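検量室から見た一日　話者用メモ
話者：スッバラオ・パニッカー（センドビル競馬場 検量担当）

持ち時間は40分。質問は最後に受けるが、用語の質問だけは途中でも受ける。聞き手は馬主会の新しい会員と、場内で働く人の家族が多いと聞いている。馬券の話を期待して来る人もいるはずなので、予想の話はしないと最初に断っておく。

配布資料は入口に置いた。表紙に去年の数字が残っているページがあるが、規則の部分は変わっていない。直したものは後日、事務所の窓口で渡す。

マイクは手持ちのみ。秤の実演はしない。会場の床が少し傾いていて、針が落ち着かないため。

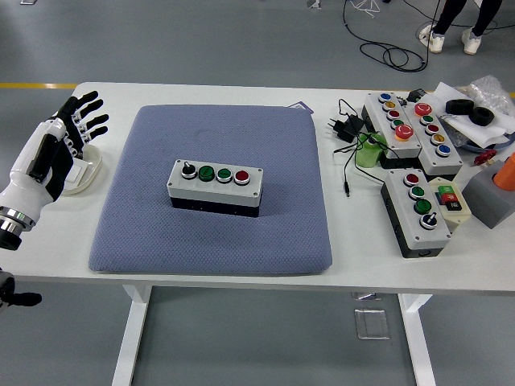
センドビル、2019年7月13日

はじめに

自己紹介は短く。検量の仕事に就く前は厩務員で、パラニアッパン厩舎にいた。騎手の経験はない。この点はよく聞かれるので先に言う。

今日話すのは、騎手が秤に乗ってから、レースのあとにもう一度秤に乗るまでのこと。客席からはほとんど見えない部分で、テレビに映るのも確定の表示が出る直前の数秒だけ。それでも着順はここを通らないと決まらない。

「審議」と「検量待ち」を混同している人が多い。審議は走りの中身について裁決が見ている時間。検量待ちは、騎手が鞍を持って秤まで歩いてきて、係が記録に署名するまでの時間。二つが同時に進んでいることもある。場内の放送では分けて言っているつもりだが、風の強い日はスタンドの上のほうまで届いていない。

負担重量とは何か

出馬表の騎手名の近くに書いてある重さ。馬が背負って走る重さで、騎手の体だけの重さではない。ここで客席に「鞍は含まれると思いますか」と聞いてもよい。手が挙がらなければそのまま進む。

含まれるもの。騎手の体、勝負服、ズボン、長靴、鞍、腹帯、鐙、鞍の下に敷くもの、重りを入れた場合はその重り。

含まれないもの。ヘルメット、ゴーグル、鞭、頭絡、手綱、それから番号の入ったゼッケン。ゼッケンについては競馬場ごとに扱いが違うので、よそで働いたことのある人から異論が出るかもしれない。センドビルの規則の話だと言えばよい。

保護ベストは含めて量り、決まった分を差し引く。差し引く値は規則集の付表にある。口で言うと書き取る人が出て話が止まるので、付表を見てくださいとだけ言う。

斤量の決め方（馬齢、別定、ハンデ）は前回の講演で番組編成の担当者が話している。重なるので今日は省く。質問が出たら前回の資料を案内する。

前検量

発走の前に行う。騎手は自分の鞍を抱えて秤に乗る。係が目盛りを読み、騎手も読む。両方が声に出す。声に出すのは昔からの決まりで、私が入ったときにはもうそうなっていた。

軽ければ鉛を足す。鉛は薄い板になっていて、鞍の下に敷く袋に差し込む。左右に同じだけ入れるのが基本だが、最後の一枚が割り切れないときは前のほうの真ん中の袋に入れる。

重いときは面倒になる。鞍を軽いものに替える。それでも重ければ長靴を替える。それでも重ければ超過を申告して、場内に発表する。発表が遅れると馬券を買った人から苦情が来る。当然の苦情だと思う。

軽い鞍の話。軽い鞍は小さく、革が薄く、座るところがほとんどない。騎手は座らないからよいのだが、腹帯の留め具まわりが傷みやすい。体の大きい騎手ほど軽い鞍を使うので、傷みやすい鞍に重い人が乗る組み合わせになる。鞍の点検を前検量の前に済ませておくのは、秤に乗ったあとで替えることになると時間が足りないため。

検量が済んだ鞍は、調教師か、その代理が受け取って装鞍所へ持っていく。受け渡しの相手の名前は必ず書く。二月に記録用紙の様式を変えて、受け取った人の欄を大きくした。それまでは欄が小さくて、誰の署名か読めないものが多かった。

（ここまでで時間を見る。遅れていたら次の昔話は飛ばす）

昔の秤

古い秤は椅子に腰かける形で、分銅を載せて釣り合わせていた。倉庫に本体が残っている。座面の革は張り替えてあり、元のものではない。釣り合うまで騎手が動いてはいけないので、咳をするとやり直しになったと先輩から聞いた。

今の秤は台の上に立つ形。ドリレッティの製品で、表示は係の側と騎手の側の両方に出る。導入のとき、騎手からは表示が明るすぎるという意見が出た。明るさは下げてもらった。

校正は開催の前の日に行う。基準の重りを載せて、表示を読み、ずれがあれば業者を呼ぶ。重りを素手で触らないようにと言われている。手の脂が付くからで、手袋を棚の上に置いてある。棚の上の手袋がよくなくなる。補充は私の仕事になっている。

鞍の下に敷くもの

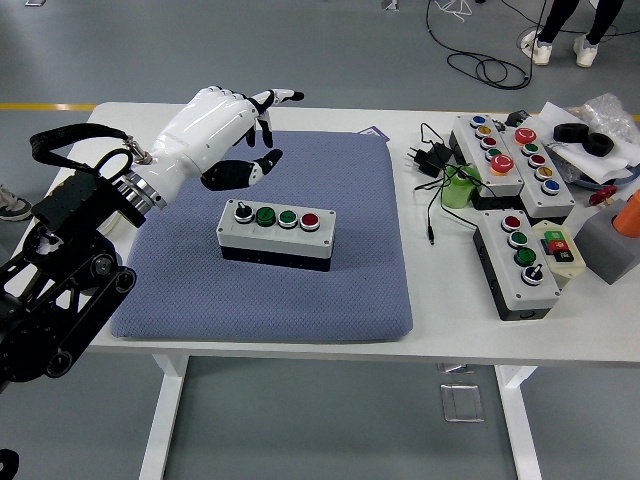 鞍の下の敷物は、重さの管理でいちばん厄介な道具だと思っている。鞍や鉛は乗せる前と乗せたあとで重さがほとんど変わらないが、敷物は馬の汗と雨を吸う。前検量のときは乾いていて、後検量のときは濡れている。同じ一枚でも材質と織り方で吸い方が違う。たとえば写真の青灰色のマットは表面が細かいワッフル目になっている。こういう凹凸のある面を平らなフェルトと比べるときは、乾いた重さだけを並べても足りない。同じように濡らして、同じ時間吊るしてから量る。うちでは冬のあいだにこの比較をやって、厩舎ごとに使っている敷物の一覧を作った。一覧は外には出していない。

滑り止めの薄いゴムのシートを重ねる厩舎もある。ゴムは水を吸わないが、間に砂が入る。不良馬場の日に外したシートを洗うと、洗面台の底に砂がたまる。これも背負って走った重さには違いないが、前検量の値には入っていない。

敷物を替えたときは申し出てもらう。装鞍所に行ってから、馬が嫌がるので別のに替えたという例がある。馬の都合なので叱る話ではない。申し出がないと、あとで数字が合わない理由を探すのに時間がかかる。

後検量

対象になる騎手は、馬を下りたら自分で鞍を外し、自分で持って秤まで来る。ほかの人が鞍に触ってはいけない。馬主の方にお願いしたいのはこの点で、勝ったときに騎手の肩を叩いたり、握手をしたり、鞍を持ってあげようとしたりする方がいる。お気持ちはわかるが、秤を下りるまで待っていただきたい。花束も同じ。花束を抱えたまま秤に乗った騎手がいて、量り直しになった。

ここは少しゆっくり話す。新しい会員の方にいちばん覚えて帰ってほしいところ。

水を飲むのも秤のあと。暑い日はつらいので、秤の出口側に水を置いている。入口側に置いていた時期があり、手が伸びてしまう騎手がいたので場所を移した。

後検量で見るのは主に軽くなっていないかどうか。重くなるほうは、雨や泥で説明がつく範囲であれば問題にしない。軽くなるほうは、鉛が落ちた、敷物が抜けた、検量のあとで道具を替えた、のどれかを疑うことになる。許される差を超えて軽ければ失格で、着順が繰り上がる。故意かどうかは失格の判断には関係がなく、処分の重さのほうに関係する。

ピンドゥラの件

聞かれる前に話す。隠していると思われるのがいちばん困る。馬主の了解は取ってある。

ピンドゥラが第5レースを勝ったあと、後検量で騎手が600グラム足りなかった。秤は前の日に校正していて、前検量の記録も残っていた。騎手は心当たりがないと言い、こちらもすぐには理由がわからなかった。

最初にしたのは秤の確認。基準の重りを載せて、表示は合っていた。次に騎手にもう一度乗ってもらい、同じ値が出た。それから道具をひとつずつ記録と照らした。鞍は同じ、腹帯も同じ、敷物も同じ。鉛の袋を開けたら、片側の留め布が外れていて、中の鉛が抜けていた。

鉛は最後のコーナーの内側で見つかった。拾ったのは馬場の整備をしている人で、次のレースの準備で歩いていて靴に当たったという。置いておくと馬が踏むので、早く見つかったのはよかった。

失格になった。騎手にも調教師にも故意はないという裁決の判断で、袋の点検について調教師に戒告が出た。馬主の方は納得しておられないと思う。納得しにくい話だと私も思う。記録の写しはお渡しした。

この件で第6レースの発走が遅れた。後検量の担当と前検量の担当が同じ人間だったため、次のレースの騎手が秤の前で待つことになった。今は担当を分けている。人手の足りない日は分けられないので、そのときは裁決の事務から一人借りる。

留め布については、全部の袋を見て、糸の弱っているものを捨てた。新しい袋は留め方が違い、開け閉めに少し手間がかかる。騎手の評判はよくない。前検量の列が長くなったのはこの袋のせいだと言われるが、列の長さを測っているわけではないので何とも言えない。

体重のこと

ここは話し方に気をつける。騎手の家族の方が来ているかもしれない。

秤に乗る人の顔を毎日見ていると、無理をしている日はわかる。声が小さい。返事が遅い。目盛りを読み間違える。検量の係には騎乗を止める権限はないが、医務に連絡することはできるし、している。連絡したことを本人に伝えるかどうかは医務が決める。

検量室の隣に体を温める部屋があった。汗を出して重さを落とすための部屋で、今は鍵をかけて物置にしている。反対の声はあった。使えなくなれば家でやるだけだと言う人もいて、それはそのとおりかもしれない。数字で効果を示せと言われると困る。私が持っているのは秤の記録だけで、騎手が前の晩に何をしていたかの記録は持っていない。

最低の負担重量を上げる話は出ている。決めるのは私の部署ではないので、賛成とも反対とも今日は言わない。聞かれたら、検量の側の準備としては鉛の枚数を増やすだけだと答える。

馬主の方へのお願い（読み上げる）

検量室の中には、許可のある人のほかは入れません。扉が開いていても入らないでください。

超過の発表があったとき、騎手を責める電話を検量室にかけないでください。レースの合間に電話を受ける人間がいません。ご意見は翌日以降に事務所で伺います。

勝負服を新しくされたときは、最初の出走の前に一度、検量室に届けてください。生地が替わると重さが変わります。刺繍の多いものは特に変わります。

鞍の下の敷物を贈り物にされる方がおられます。使うかどうかは厩舎の判断になります。使われなくても、お気を悪くなさらないでください。

質問が出そうなところ

騎手が途中で馬から落ちて、乗り直してゴールした場合はどうするか。うちの規則では乗り直しは認めていない。昔は認めていたので、古くからの会員は知っていて聞いてくる。

騎手が急に乗り替わった場合。替わった騎手がもう一度前検量を受ける。間に合わなければ馬は出走取消になる。

秤が壊れたらどうするか。予備がある。予備も同じ日に校正している。両方が壊れたことはまだない。

馬の体重は誰が量るのか。別の部署、別の秤。発表の時刻も別。馬体重の増減についての質問は私では答えられない。

ヘルメットの重さを含めないのはなぜか。軽いヘルメットを選ばせないため。安全の道具で重さを削る理由を作らないという考え方で、ベストの差し引きも同じ考えから来ている。

後検量を全員にやらないのはなぜか。賞金の出る着順の騎手と、裁決が指定した騎手だけを量っている。全員を量ると次のレースに間に合わない。指定の理由は公表しない。

終わったら

配布資料の残りは持ち帰る。会場の鍵は警備に返す。見学の希望者がいれば名前と連絡先を紙に書いてもらい、開催のない日に案内する。倉庫の古い秤も見たいと言われたら、埃がひどいので着るものに注意するよう伝える。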